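**Cable snagging** (also *cable catch* or *lead snag*) is a fault in robot arms in which a cable on the outside of the arm hooks on an object, a fixture, or the arm itself. It is most often reported on small tabletop arms, where sensors are added at the wrist and their leads run back along the links. A snag can stop a task, pull a connector out of its socket, or drag nearby objects across the work surface.

## Background

Large industrial arms often carry their power and signal lines inside the links. Smaller arms may have internal wiring for the joints only. Anything added at the wrist later has to be wired from the outside. The lead must be long enough to follow the wrist through its full range, so there is slack in most positions, and the slack takes the form of a loop.

A loop beside a link tends to move with the arm and stay clear of the work. Slack under the gripper is a greater concern, as it travels with the fingers to the place where objects are being picked up. On a two-arm station the loops of one arm can also enter the space used by the other.

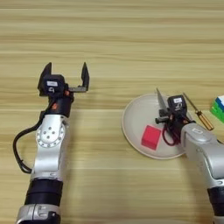

## Causes

The usual causes are:

- **Too much slack.** The lead is cut for the farthest reach of the arm and hangs low when the arm is folded or close to the table.
- **Missing or loose clips.** Ties near the wrist are often removed when a sensor is changed and are not put back.
- **Wrist rotation.** A lead that is clear at one wrist angle may pass under the gripper at another. Repeated turns in one direction can wind it around the housing.
- **Crowded work areas.** Tools with long shafts, upright blades, and open handles catch a cable more easily than plain blocks do. A plate or tray adds a rim that can hold a loop in place.

Cables are rarely included in the model a robot uses to check for collisions. The planner treats the arm as a set of rigid links, and a path that is clear for the links may not be clear for the wire. Some teams make up for this by adding a larger safety margin around the wrist, at the cost of reach in tight spots.

## Effects

The mildest form is a brush, in which the cable slides over an object and comes free. A brush may still shift a light object enough to spoil the next grasp. In a full snag the cable is held and the arm keeps moving until the slack is used up. After that, one of three things gives way: the object, the clip, or the connector.

Connector damage can be hard to trace. A plug that is partly pulled out may work while the arm is still and drop out when the wrist turns. The loss then shows up as missing sensor data, and the sensor is sometimes replaced before the lead is checked.

When a knife or other sharp tool is in the work area, two further hazards apply. The blade may cut the insulation of the cable, and a snagged tool may be pulled in a direction no one expects. For this reason many shops treat any snag that involves a blade as a safety event even if nothing is damaged.

## The Temasel bench faults

A series of snags was recorded at Temasel, a test bench run by the equipment maker Stokness. The bench was used for sorting household items and hand tools with two arms. A run was planned at 1000 cycles and was stopped at cycle 677, when the right arm lost its wrist signal. The lead had caught under the rim of a plate, and the plug had backed out of its socket.

The fault was reviewed in July by Anjani Pasaribu, a test engineer at Stokness. Her report found 2 earlier snags in the same run that had cleared without stopping the arm. Neither had been logged, as the controller recorded only events above its force limit. She recommended a lower limit for sideways pull at the wrist and a check of the leads at every shift change. The next run reached 1000 cycles with no loss of signal, though the report noted that the leads had been replaced as well and that the two changes could not be judged separately.

## Shared work areas

The risk rises when both arms work over the same plate or tray. The grippers come close together, and a cable that trails from one wrist may lie in the path of the other arm's fingers. Handles are a particular concern. The open loop of a mug handle can take in a slack lead, and the mug will then move with whichever arm leaves first.

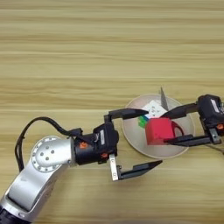
## Prevention

Common measures include:

1. Fix the lead at the wrist with a clip that takes the load before the connector does.
2. Set the slack with the arm at its farthest reach, then fold the arm and look for loops below the gripper.
3. Turn the wrist through its full range by hand, with the power off, before the first run.
4. Keep sharp tools away from the side where the lead runs.
5. Have one arm clear the shared area before the other enters, where the task allows it.

Sleeves are also used. The Meireles sleeve, a split fabric tube, keeps several thin leads together but makes the bundle stiffer, and it may add drag at the wrist. The Sultberg clip swivels with the cable and is used where the wrist turns often.

## Recovery after a snag

The arm should be stopped before anyone reaches in. Backing it out along the same path often frees the cable, but this should be done at low speed with one person watching the lead. If a blade is touching the cable, power to the wrist is cut first. The full length of the lead is then checked for cuts, flat spots, and loose pins before the arm is returned to work.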